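Progress report to Surelden, period ending 21 August 2022
Project: Plallow low-altitude survey aircraft
Prepared by Mekdes Sisay

Flight hours and airframe

The two quadcopters logged 356 flights in the period. Hover drift with the revised barometer filter is within the limit agreed in March. Motor 3 on the second airframe was replaced after bearing noise was recorded at high throttle. The Brivano speed controllers remain on firmware 13; no update is planned before the wind trials.

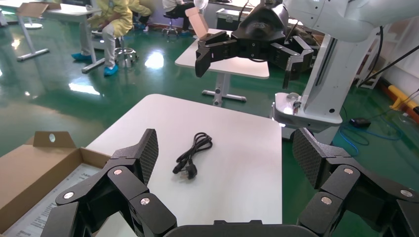

Black power cord on the white table, with an open cardboard box beside it.

Battery work

Pack capacity is now measured every 20 cycles. Two packs fell below 3,000 mAh and were withdrawn. Zbigniew Żak has rewritten the low-voltage return logic so that the trigger depends on distance from the launch point as well as cell voltage. Bench tests are complete - flight tests are not.

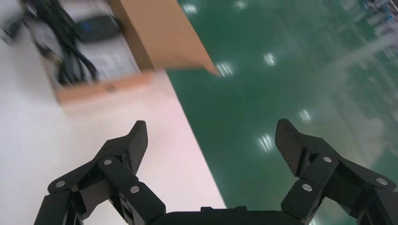 The compass fault reported last period was traced to the routing of the battery leads. Moving them to the underside of the frame reduced the heading error, and the calibration routine now passes on both aircraft.

Outstanding

Wind trials at the Ejigu site, pending landowner consent. Gimbal damper order, not yet delivered. Spending to date is $3,832 under the approved figure.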